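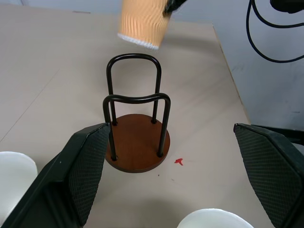

Reading Room Moves to Ovedon House

The reading room of the Kasgate Records Office will close at its present address at the end of October and reopen in Ovedon House in the first week of December. Readers who hold a current ticket do not need to apply again. Tickets issued at the old address will be accepted at the new one until their printed expiry date.

The move has been under discussion for several years. The present reading room was fitted out as a temporary arrangement when the parish collections were first brought together, and it has long been too small for the number of people who wish to use it. Readers have sometimes had to wait for a seat on weekday mornings, and large maps have had to be viewed by appointment in the staff workroom. Ovedon House offers a single large room on the ground floor, with north-facing windows, level access from the street and a separate map area with four wide tables.

The last day on which documents may be ordered in the present building will be announced at the front desk and on the notice board in the entrance hall. Readers working to a deadline are asked to speak to the desk staff as soon as possible.

What will be available during the closure

The collections will be packed and moved in stages. The parish registers will go first, followed by the tithe maps and estate papers, and then by the school and hospital records. The newspaper volumes will be moved last. While a group of records is being moved it cannot be consulted, and orders for it will be held until it has been checked on to the shelves at Ovedon House.

Microfilm copies of the parish registers will remain in use throughout at the public library, where two film readers have been set aside for ticket holders. They may be booked for a morning or an afternoon. The library's own rules on bags and food apply there.

The Pyo catalogue will stay open for searching at all times. Entries for records in transit will carry a short note to that effect, and the note will be removed once the item can be ordered again. Saved lists will be kept. Readers who have built up long lists over the years may nevertheless wish to print a copy before the end of the month.

Written enquiries will be answered as usual, although replies may take longer than the normal 14 days. Enquiries about legal title, rights of way and adoption will be given priority.

Copies by post and by email

Postik, the copying service, will be suspended for the whole of the closure. Orders already paid for will be completed before the cameras and scanners are taken down. When the service returns, the minimum charge will be unchanged, and there will be a simpler form with one page in place of the present four. Readers may continue to use their own cameras in the reading room, without flash, on payment of the daily fee.

A number of readers have asked whether copies can be supplied of the Lower Kasgate enclosure map, which has been withdrawn for repair. The map is with the conservator and is expected back in the new year. A note of the reference will be kept for anyone who wishes to be told when it is ready.

The new room

There will be 65 seats, each with a lamp and a power socket. Seats will be allotted at the desk on arrival, and it will no longer be necessary to book ahead for ordinary documents. Booking will still be required for maps, for sealed items and for group visits. The quiet end of the room, nearest the garden, is intended for readers who are working without a laptop, and staff will ask that typing be kept to the other tables.

The rules for handling documents remain as they are. Pencils only may be used. Foam supports and weights will be found on a trolley beside the desk, and staff will be glad to show new readers how to set up a bound volume. Coats, umbrellas and all bags must be left in the lockers, which take a one-pound coin and return it.

No food or drink of any kind may be taken into the reading room. A small refreshment area will be provided across the corridor, with tables, a hot water point and a supply of paper cups. Readers are welcome to bring their own lunch and to leave their documents at the desk while they eat it. Documents left in this way will be kept for the rest of the day under the reader's seat number. Hands should be washed and dried before returning to work.

Opening hours will change slightly. The room will open half an hour earlier each weekday and will close at five o'clock. The last order for documents will be taken at a quarter past four – a change from the present arrangement, under which orders stop at half past three. Late opening on one evening a week will be tried for a period of six months and then reviewed. Saturday opening, on the first Saturday of the month, will continue.

Deposits and donations

The Records Office is not able to accept new deposits between the end of October and the reopening. Those who have already agreed a date for a deposit will be contacted individually. Families and firms who are thinking of placing papers with the Office are asked to keep them, in the meantime, in a dry room and away from outside walls, and to leave them in the order in which they were found. Labels, wrappers and old envelopes are often useful in dating a collection and should be kept with the papers.

One recent deposit deserves mention. The Riquelme papers, given earlier this year by Mr Ulises Riquelme, consist of 274 letters and a smaller group of account books relating to the family's seed business. The letters run from the opening of the first shop to its sale, and include long exchanges with growers on the price of peas, the quality of onion seed and the failings of the railway. Cataloguing is well advanced, and the papers will be open to readers at Ovedon House from the day of reopening. Mr Riquelme has kindly agreed to their use without restriction. The account books are fragile in places and will be produced one at a time.

Readers with an interest in local trades may wish to use the letters alongside the market toll books and the surviving directories, both of which are on open shelves. A short guide to all three sources is being prepared and will be placed at the desk.

Talks and classes

The autumn talk on reading old handwriting will go ahead in the present building before the closure. It is full, and a waiting list is being kept. The beginners' class in family history will resume in the new building after Christmas, over six weekly meetings, with a fee that includes printed notes. Ms Myung-ja Woo, Senior Archivist, will again lead the class. Those who were on the list for the cancelled spring course will be offered places first.

School visits will begin again in the spring term. Teachers are asked to give at least three weeks' notice and to say which period or subject they would like the documents to cover. The packs on rationing, the canal and the 1881 census are the ones most often requested and can be sent out in advance.

Getting to Ovedon House

Ovedon House stands on the corner opposite the former corn exchange. The entrance to the reading room is at the side, through the arch, and is marked by a blue door. The main front door serves the offices on the upper floors, and staff there cannot admit readers or take in documents.

There are two parking bays for disabled badge holders in the yard. These may be reserved by telephone on the working day before a visit. Other readers are advised to use the public car park behind the market, from which there is a paved footpath of gentle slope. Cycle stands will be placed beside the arch. The town buses stop within sight of the building, and the stop has a shelter and a bench.

The postal address will change on the day of reopening. The telephone number and email address will stay the same, and post sent to the old address will be forwarded for one year.

Reader survey

A short survey of readers was carried out over the summer, and the results have been used in planning the new room. The most frequent requests were for better lighting, longer ordering times and somewhere to eat in wet weather. Several readers asked for softer chairs. A number of different chairs were tried out by readers at the desk in August, and the model with arms was preferred by a clear margin. Chairs without arms will also be available at every table.

Requests for a longer Saturday service could not be met within the present budget. The question will be looked at again when the evening opening is reviewed.

Further comments on the arrangements may be left in writing at the front desk or sent by email, marked for the attention of the Senior Archivist.

Kasgate Records Office
October 6, 2025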